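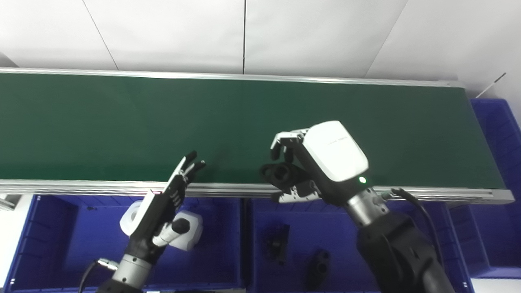

Unbridge is a collection of recorded sorting work, made for training robots with two arms. It was started in Norville by the Lorkness workshop and is used mostly for imitation learning, a method in which a control program learns from examples of a task and not from written rules.

Contents

The collection holds 600 episodes. One episode is one part moved between a conveyor belt and an open bin. The parts are small mechanical pieces, many of them black and similar to each other, such as brackets and pieces with a round hole. Each episode has the video from the head camera, the positions of the joints of both arms and hands, and a short text label that gives the type of part and the target bin.

Collection

The robot is guided from a distance by an operator, who wears gloves that measure the bending of the fingers. A session takes 16 minutes, and after it the operator must rest. Seven operators took part in the first round, which ended in June. The operators were asked to work at their normal speed and to keep the small corrections they make when a grip is not good. Such corrections are considered useful, because a program that has seen only perfect grips often does not know how to continue after a mistake.

Episodes in which a part falls outside the bins are kept in a separate folder. They are not used in the basic training set, but they can be added by the user.

Labeling

Every episode is checked by 2 persons. If they do not agree about the moment when the grip begins, the earlier moment is taken. The rules for this are written in the Zavala guide, which was first prepared for a collection with one arm and later extended.

Limitations

All episodes were recorded at the same station, with the same light. Shiny and transparent parts are missing.

This article was last changed on 10 September 2026.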